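Section 3: Your first dark wash

You've levelled the Bullau, run the empty rinse and wiped out the drum. Now for the fun part! Dark cottons and denim are where this machine really shines, and the Dzene cycle was built with them in mind.

1. Turn the dial to Dzene and wait for the green light.

2. Check every pocket. Tissues are the worst offenders – one will cover a whole load in white fluff.

3. Do up zips and buttons, then turn each piece inside out.

4. Load the drum loosely to the lower line on the door seal. Heavy denim soaks up a lot of water, so two small loads will always beat one big one.

5. Pour liquid detergent into drawer 2. Leave drawer 1 empty.

6. Press Start. The door locks after a few seconds.

CAUTION: Never force the door while the lock light is on. 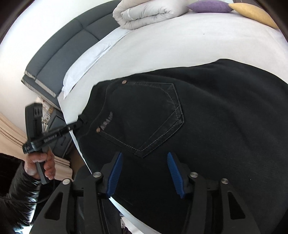
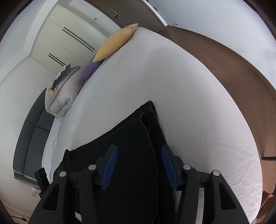 Black pants laid out on a bed.

7. When the cycle ends, take everything out right away and give each piece a good shake. Smooth the seams flat with your hands and hang it in the shade. Strong sun will fade your favourite colours in no time.

Note: New black denim can bleed dye for its first few washes. Wash it on its own, in cold water.

Note: If you have the Jurer lint filter, rinse it under the tap after every dark load. It clicks back in with a quarter turn – lovely little design!

For spin speeds and stain settings, go to Section 4.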